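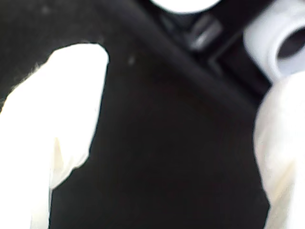
White fingers either side of a dark object, perhaps a black panel, from the wrist camera.

Prollard Soft Pair, reviewed
22 February 2020

The Prollard Soft Pair is sold as a two-finger gripper you can bolt on before lunch and forget about. I have had one on our bench arm since June and I have not been able to forget about it.

Let me start with the price, because the brochure doesn't. The gripper with its control box came to $2,879. Add the wrist camera, the adapter plate and the cable set that you can't run it without, and the invoice said $3,563. For comparison, the plain Onu parallel jaw we were using before is still in the drawer, still works, and was paid off years ago.

What you get for the money is a pair of padded white fingers that face each other and close. Prollard makes a lot of the covering. It is soft, it does not scratch, and on glossy plastic housings I have no complaint. It also picks up whatever is on the bench, and along the outside edges ours has gone fuzzy. The sales sheet calls the covers "long life." I would like to know how long they think a life is. Replacements come in pairs only, even if one side is fine.

I ran the same test on both grippers: 60 picks of a flat black cover panel, standing on edge in a slotted tray, with the arm program otherwise unchanged. The Onu dropped three and left a mark on several more. The Prollard dropped five and marked none. So it is kinder to the part and somewhat more likely to let go of it. If your parts are cosmetic, that may be a fair trade. Mine are mostly going inside something else, where a faint rub on the face bothers no one.

Four of the five drops came late in the run. I suspect the covers shift a little under load, though I took them off afterwards and couldn't prove it. Support told me to re-seat them and run the closing routine again. I did, and repeated the 60 picks, and got four drops. Make of that what you like.

Now the camera. It sits close in and looks at the gap between the fingers, which sounds sensible until you try to use the view for anything. White fingers and black parts are about the worst pair you could hand to an auto exposure. The fingers glow, the part turns into a dark shape, and everything is soft at that distance. I could tell that a panel was between the fingers. I could not tell how well it was sitting, and that was my reason for buying the thing. Locking the exposure by hand helped the panel and made the fingers worse. There is no focus adjustment that I could find, in the menu or on the body.

The Tello controller took the gripper without a fight, I'll give them that. Plug it in, pick the profile, and open and close work right away. Force is a slider with no units on it. I set it to the middle and then spent an afternoon finding out what the middle meant.

I also borrowed a Wastlow two-finger for a few days. It has hard fingers with thin rubber pads, it's uglier, and its pads cost very little to swap. I didn't have it long enough to do the full run, so no drop figures. Its force setting is in newtons.

Good: gentle on finished surfaces, quick to set up, quiet.
Bad: covers wear and come only in pairs, camera view too blurry to inspect with, force slider means nothing, needs extras to work at all.

If you handle shiny parts all day and already have a decent camera mounted somewhere else, ask Prollard for the gripper alone and haggle. For mixed work I'd keep the old jaw. Ours went back on the arm last week, and the Soft Pair is on the shelf until we get another job with painted parts.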